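Section 6. Emptying and cleaning the grease tray

This section is for the Westeo outdoor grill, models with the large lower tray. Read it to the end before you start the work. If your grill has the small round cup under the burner, you do not have this tray, please go to section 7.

6.1 When to clean

Clean the tray after every 6 uses, or sooner if you cook fatty meat. With chicken skin or sausages it fills faster than people expect. In winter, when the grill is stored, the tray must be stored clean and outside the grill body.

CAUTION: Never pull out the tray while the burners are on. Turn off all knobs, close the gas at the bottle, and wait until the lid and the body can be touched with the bare hand.

CAUTION: Hot fat must not be poured in the sink, also not with a lot of water. It becomes hard in the pipe.

6.2 What you need

Dish soap, warm water, a plastic scraper, two old cloths, newspaper, and a can or jar with a lid for the fat. Rubber gloves are recommended. Steel wool is not allowed on any part of the tray.

6.3 Removing the tray

1. Lock both front wheels.

2. Open the lower door and look for the two side clips. Push them down, first the left one, then the right one. On grills made before June the right clip can be stiff -- push with the thumb and do not use a screwdriver.

3. Hold the tray with both hands and pull it straight toward you until it stops. Lift the front edge a little and pull again. Now it comes free.

4. Carry it level. Put newspaper on the ground where you will work, especially on stone or wood terraces.

Note: If the tray does not pass the stop, the heat plate (part 102) is probably sitting too low. Lift the heat plate from above with one hand and pull the tray with the other. It is easier with two persons.

6.4 Emptying and washing

1. Let the fat become firm. Scrape it into the can with the plastic scraper and close the lid. Ask your town where it should be thrown, the rules are different from place to place.

2. Wipe the tray with newspaper before any water is used. This saves you much soap.

3. Fill with warm water and a little dish soap and leave it for half an hour. Do not use oven cleaner.

4. Wash the floor first, then the sloped sides, and last the rear wall. Brown and rust-colored stains on the rear wall can be difficult to remove.

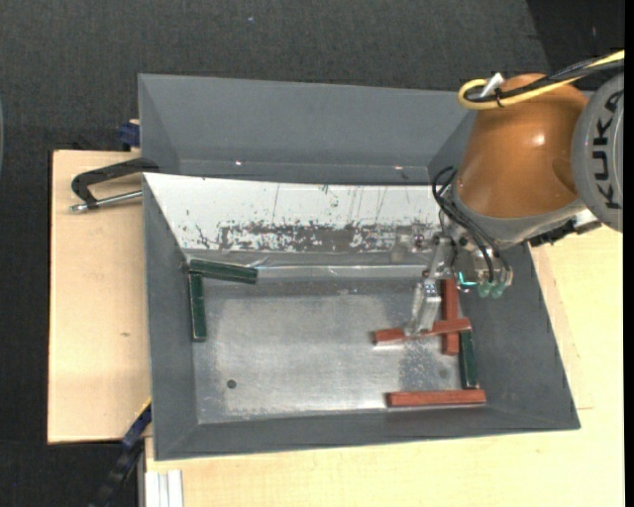

5. Rinse, and dry all surfaces with the second cloth. Do not let the tray dry by itself in the air -- water spots stay in the corners and rust can start from there.

6.5 Putting the tray back

1. Check that the rails inside the grill are clean. A small piece of charred food is enough to make the tray sit crooked.

2. Place the tray on the rails and push it in until both clips make a click.

3. Pull lightly on the front edge. If it moves, one clip is not closed.

4. Open the gas again only after the lower door is shut.

Note: A new tray is ordered with part number 366, and the clips with part number 732 (always sold as a pair).

Text: Ulla Ljungberg. Checked by Oğuzhan Tekin, April 28, 2012.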